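Ticket 1517: Upstairs bedroom radiator cold at the bottom, boiler losing pressure
Opened: 5/15/22
Site: Veltgate, flat 6
Boiler: Endadier combi, wall hung
Status: Closed

Reported by tenant
Radiator in the small bedroom gets warm along the top only. The boiler has locked out 2 times this month with a low pressure warning. Topping up at the filling loop clears it, but the gauge drops again within days.

First visit
Pressure on arrival was under the red mark. Topped up and ran the heating for half an hour. The radiators in the hall and living room heated evenly. The bedroom one stayed cool along the bottom edge. Bled it and got very little air, so trapped air ruled out. Lockshield valve was nearly shut. Opened it by a full turn and the return pipe warmed up, though slowly.

No damp found under the boiler or around the hall valves. Asked the tenant to leave tissue under both bedroom valves overnight and check it in the morning.

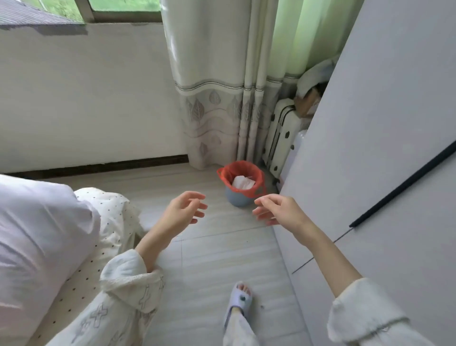

Tenant rang back to say the tissue on the lockshield side was wet through and the other was dry. That puts the leak at the gland nut, which only weeps when the system is hot. Tanner valve, old pattern, no spares kept on the van.

Second visit
Drained down and fitted a new pair of Lorner valves, 15 mm. Took the radiator off while the system was empty and flushed it outside. A lot of black sludge came out, mostly from the bottom corner. Refilled, added inhibitor, bled all radiators and set the pressure with the system cold.

Follow-up
Gauge unchanged after a week. Bedroom radiator hot top to bottom. No further lockouts. Tenant mentions a faint ticking from the pipe under the landing when the heating comes on. Likely a pipe rubbing on a joist. Logged separately as ticket 1521, low priority.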